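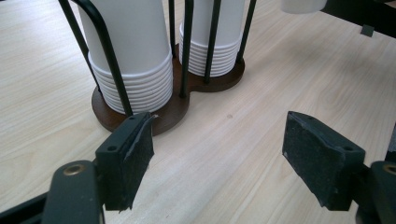 Candum open day, who went?

predow51
Got to the Drerkon demo in July and loved it! They were working with stacks of paper cups, and I stood there way too long (my coffee went cold).

alunjames
Cups are the easy part. I wanted to see them do lids.

siwan_p
Disagree, Alun. Ever tried pulling one cup off a tight stack? I get two every time.

alunjames
OK, fair. Still want lids.

predow51
Ask at the 2 pm talk next time, they took questions for ages.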